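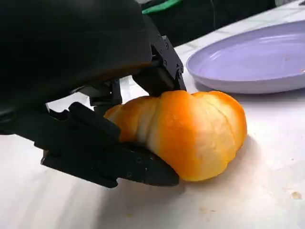 Bread on the table at Flotby.

About Flotby Bakery School

Flotby is a small baking school on the ground floor of the old Rosales feed store. We teach home bakers and people who want to work in a bakery. The school opened with one oven and a single evening class. We now run classes year round, except for a break in June when the ovens are serviced.

What we teach

Most students start with the Basic Bread course. It runs for 6 weeks, one evening a week, from 6:30 to 9:30 p.m. Students learn to weigh ingredients, mix by hand, shape a loaf, and judge when it is baked through. We use the same plain white dough for the first three evenings so that students can compare their own loaves from week to week.

After that there are separate courses in rye and whole grain breads, sourdough, rolls and flatbreads, and sweet doughs. The rye course uses flour from the Ralla mill, which grinds to order and delivers to us twice a month. Anyone who has taken Basic Bread, or who can show us a loaf they baked at home, can sign up for these.

The Graltska program is our longer course for people who plan to bake for a living. It covers production schedules, costing, food safety, and early shifts in a working bakery. Students begin at 4 a.m. on production days. Places are limited and there is a short interview.

Our rooms
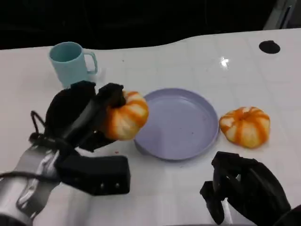 The teaching kitchen has two deck ovens, a proofing cabinet, and long benches for shaping. Flour and grain are kept in a cool room at the back, and students are asked to leave coats and bags in the hall. Every class ends with a tasting, when we cut the loaves and talk about crust, crumb, and salt. We keep the table settings simple for this, with things like the lavender plate and the turquoise mug, and students are welcome to bring a cup of their own. Leftover bread goes home with whoever baked it.

Our students

Since we opened, 1,487 people have finished at least one course. Most live within an hour's drive. Class size is kept small, and one instructor stays with the same group from the first evening to the last.

Fees and help with costs

Basic Bread costs $400, including flour, yeast, and a printed recipe book. Students should bring an apron and closed shoes. A deposit of $100 holds a place and is taken off the total. Reduced fees are available for students under 21 and for people who are out of work. Ask for the form at the front desk.

Visiting

The front desk is open from 10 a.m. to 4 p.m. on class days. Parking is behind the building, and the side door has a ramp. If you want to see the kitchen before you sign up, call ahead and we will find a time between classes.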